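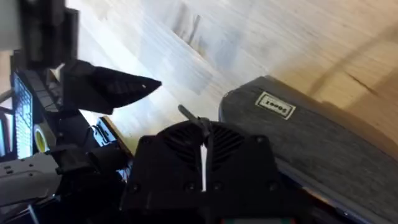

Lorry fire on the Plerkesar bypass — anyone know when it reopens?

Posted in: Roads and Local Incidents
September 23, 2022

tarn_end
Northbound has been shut since before six this morning between the Purkitz turn-off and the garden centre. The police notice says a lorry caught fire after a collision with a van, two people taken to hospital, injuries not thought to be life-threatening. It doesn't give a reopening time. I need to get to the other side by four. Has anyone been near it in the last hour?

milkround
Came past on the southbound at half nine. The lorry was on the hard shoulder, cab burnt out, trailer mostly intact. Two fire engines still there and a recovery truck waiting. The surface looked bad for a good stretch, so I would expect them to want it patched before they let anyone on it.

oldgate62
They closed it for eleven hours in June for a smaller fire than this. I'd plan on going round.

tarn_end
Going round by Carhuamaca Road, or through the village?

oldgate62
Carhuamaca Road. The village is solid. My neighbour took 50 minutes to get from the church to the roundabout.

pennyfield
The village is solid because everyone's sat nav sends them down there. There's a weight limit on the bridge and I have watched three artics go over it this morning. I rang the non-emergency number and was told officers were committed elsewhere.

milkround
To be fair they have two junctions to man and a crash to investigate. I don't know who you expect them to send to stand at a bridge.

pennyfield
One officer at the bottom of the hill would do it. Or a sign. The diversion signs stop at the petrol station and after that you are guessing.

cutter_lane
The van was an Ornik one. I was about ten cars back when it happened. I didn't see the collision, only the brake lights and then smoke. The lorry driver was out and walking about. A couple of people went to the van and got the door open. Ambulance was there in what felt like no time. We were turned round and led back to the slip road after an hour and a half.

tarn_end
Thanks, glad you're all right. Did they take your details?

cutter_lane
Yes, and asked if I had a dashcam. I haven't. If anyone was further up and has one, the reference on the police notice is 259 and they want footage from ten minutes before as well.

brackenhill
Those vans fly up and down there all day. I've been saying for two years that somebody would get hurt.

milkround
We don't know the van did anything wrong. It could have been hit from behind while doing 50.

brackenhill
I didn't say it was at fault. I said they drive too fast, and they do.

milkround
You said it in a thread about a crash with one of them in it. People will read it one way.

oldgate62
Leave the blame until the police have finished. The problem with that stretch is the merge. You get 300 yards to come up from the Purkitz turn-off and get in with traffic that won't move over. It wants lengthening or it wants a lower limit.

pennyfield
A lower limit won't do anything without a camera. The one they had was taken out when they resurfaced and never put back.

brackenhill
It was put back. It's on the southbound side now, past the lay-by.

pennyfield
Then it isn't much use for the northbound merge, is it.

hob_and_kettle
The 19 bus is not serving the village stops at all today. It's running along Carhuamaca Road and stopping at the school and the health centre only. My mother waited 40 minutes before a driver going the other way told her. Worth passing on to anyone older who doesn't look at their phone.

tarn_end
Will do, thanks. I've moved my appointment to next week anyway.

cutter_lane
Update from a mate in recovery: the lorry has been lifted and they are sweeping. Diesel went into the drain on the verge so there's someone out looking at that. He thinks one lane by early evening, second lane overnight.

oldgate62
One lane at teatime will be worse than none.

milkround
One lane now open, 17:40. Slow but moving. 50 limit with cones from the turn-off. Still a queue back to the petrol station.

pennyfield
The village is clearing. Somebody has taken the corner off the wall by the bridge. I've sent photos to the council.

3 comments from readers

Guest
Used the Carhuamaca Road route on the strength of this thread, took 25 minutes. Thank you.

Guest
Does anyone know how the two from the van are doing?

dell_walker
Police page now says one discharged, the other staying in overnight. Both lanes open as of 5am. They still want to hear from anyone who was on the slip road at the time.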